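Project Report: Getting the Board Shelf in Order
Elie Hijazi, April 3, 2020

The electronics room at Barkotville has one rack for circuit boards, and by March it had become the place where boards went to be forgotten. My project was to fix that. My first plan was a color-coded chart. It was a beautiful chart. People set their coffee on it.

The second plan was to give each board a fixed spot on the light gray rack panel and stop relying on anyone's memory, mine included. I spent 14 days on this, of which 3 were spent looking for the good screwdriver. Boards that get handled most were to go in frames, so that fingers land on the frame and leave the pins alone. Bent header pins were our most common complaint, ahead of even the chairs.

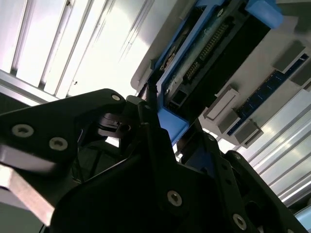 Why put a board in a frame when it could just go in a drawer?
A drawer lets boards slide into each other, and the pins lose. In a frame the board stays put, and you can read its label without digging.

The labels came from a roll of 1,000, which was the smallest roll Sasta would sell us. I used 30. The rest are in the drawer, if anyone has a large family of jars.

Results so far: fewer bent pins, and less shouting across the room. The written sign-out sheet did worse. Two entries are in handwriting I can't read, and one is a drawing of a duck.

Still to do: relabel the bottom row, where I spelled "connector" with one n, and replace the chart.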